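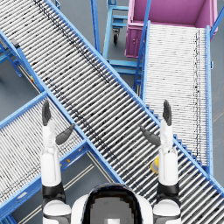

Accueil > Enseignements > Droit privé de la sécurité > Séance 3

Séance 3 – Contrôle des antécédents à l'embauche dans les métiers de sûreté

Chargé de cours : Gerardo Maglaya
Version du dimanche 1er avril. Remplace le polycopié distribué en mars.

3.1 Rappel du périmètre

La séance 2 a traité de l'autorisation d'exercer délivrée à l'entreprise. On examine maintenant la situation du salarié. Les deux contrôles sont indépendants : une société régulièrement autorisée peut présenter à l'embauche un candidat qui ne remplit pas les conditions de moralité, et la responsabilité de l'employeur s'apprécie alors séparément.

On entend par « métier de sûreté » toute fonction comportant la surveillance de biens, le contrôle d'accès ou la protection de personnes. Les fonctions d'accueil simple en sont exclues, sauf si la fiche de poste prévoit un filtrage. Cette réserve donne lieu à l'essentiel du contentieux étudié plus bas.

3.2 Condamnation, mesure alternative, mise en cause

Trois notions sont régulièrement confondues dans les copies.

La condamnation suppose une décision juridictionnelle. Pour en opposer l'existence, il faut vérifier qu'elle est définitive et qu'elle figure encore au relevé accessible à l'autorité de contrôle.

La mesure alternative aux poursuites n'établit pas la culpabilité au sens strict. Elle peut néanmoins être prise en considération lorsque les faits sont matériellement constants et incompatibles avec la fonction.

La mise en cause, enfin, résulte d'une enquête. À elle seule, elle ne suffit pas. L'autorité doit rechercher les suites données à la procédure – classement, relaxe, poursuites en cours – avant d'en tirer une conséquence.

L'employeur n'a pas accès à ces éléments. Il connaît seulement le sens de la décision administrative. Un questionnaire d'embauche demandant au candidat d'énumérer ses condamnations est donc à manier avec prudence, la question devant présenter un lien direct avec l'emploi proposé.

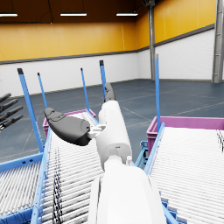 3.3 Critères d'incompatibilité

L'appréciation est concrète. Sont examinés la nature des faits, leur gravité, leur ancienneté, leur répétition et le poste visé. Un vol commis dans un commerce pèse davantage pour un poste de surveillance en magasin que pour une fonction de télésurveillance sans contact avec la marchandise. Des violences même anciennes restent difficiles à écarter pour un agent appelé à intervenir physiquement.

L'âge du candidat au moment des faits est retenu comme élément d'atténuation, sans automaticité.

3.4 Cas pratique : le dossier Dokach

La société Dokach assure la sûreté du site logistique de Nonevberg pour le compte de la société Truter. Lors d'un contrôle interne portant sur 426 dossiers, 19 s'avèrent incomplets. Dans deux d'entre eux, le salarié a pris son poste avant réception de la décision administrative. L'un de ces salariés fait ensuite l'objet d'un refus motivé par des faits de port d'arme. Dokach rompt le contrat sans entretien préalable. Truter résilie de son côté le contrat de prestation.

Questions à préparer :

a) Qualifier le manquement commis par Dokach à la date de prise de poste.
b) Le refus administratif constitue-t-il à lui seul une cause de rupture ? Distinguer le fond et la procédure.
c) Truter peut-elle invoquer les dossiers incomplets pour justifier la résiliation ? Raisonner à partir de la clause d'audit reproduite en annexe.
d) Quel recours est ouvert au salarié, et dans quel ordre ?

Pour la question b), l'urgence alléguée par l'employeur ne dispense pas du respect de la procédure. Une suspension du contrat dans l'attente pouvait être envisagée ; on attend une discussion de ce point.

3.5 Conservation des pièces

Le dossier du salarié contient la référence du titre, sa date d'expiration et la trace de la vérification. Il ne contient aucune copie d'un relevé judiciaire. La pratique observée chez certains prestataires, consistant à demander ce relevé « à titre de confort », est à proscrire. Les données relatives aux candidats non retenus obéissent à un régime distinct, traité en séance 4.

Lecture obligatoire : fascicule Hafstein, chapitre 2, sections relatives à la preuve.

Documents liés
Séance 2 – Autorisation d'exercer des personnes morales
Séance 4 – Données personnelles des candidats
Annexe au cas Dokach – Clause d'audit
Fiche méthode – Rédiger une consultation juridique
Sujets des sessions précédentes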